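Against the Charm

Somewhere in the last few years the handbag became a place to hang other things. A bag used to hold your belongings on the inside, where the rain couldn't reach them and strangers couldn't form an opinion. Now half of it dangles off the clasp.

I blame the shops, naturally. The Hanunura counter at my local arcade sells 19 kinds of clip, and I have seen grown adults turn the rack with the concentration of someone buying a house. My own weakness is the small green bag, a shape I would defend in court. It holds a phone, keys and one regret. It doesn't need a companion.

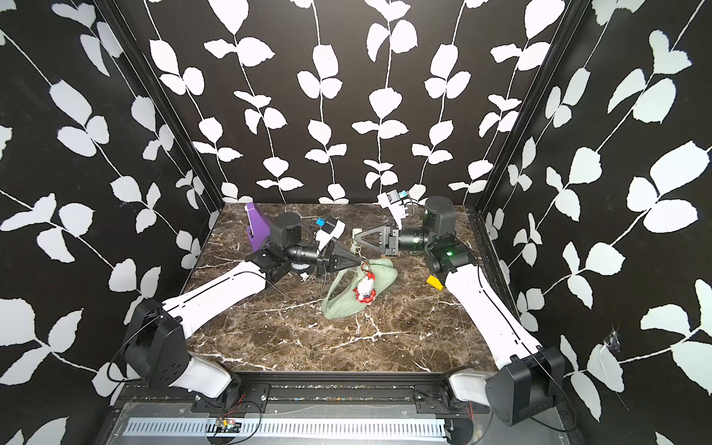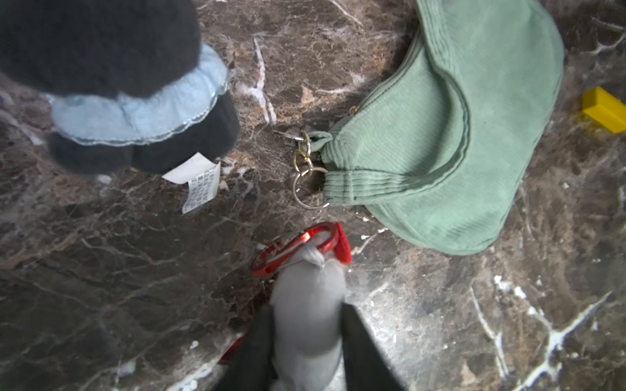
The trouble with a clip is that it is never finished. You buy one to hold your keys, and then it looks bare, so you buy a creature. The creature comes with a tag you mean to cut off and don't. By March you are carrying 12 ounces of decoration on a bag that weighs six, and you tinkle on the stairs like a goat.

People tell me it's self-expression. Perhaps. I notice that everybody's self has been expressed in the same fuzzy fabric, with a frill. The Hevari catalogue calls this 'personality from the strap outwards', a phrase I have read several times without improvement.

I'll make an exception for the carabiner, which at least has a job – it was made to hold something heavier than a mood. Clip it to a loop, put your keys on it, and stop there. I have managed this since the spring, apart from one small frog, who was reduced.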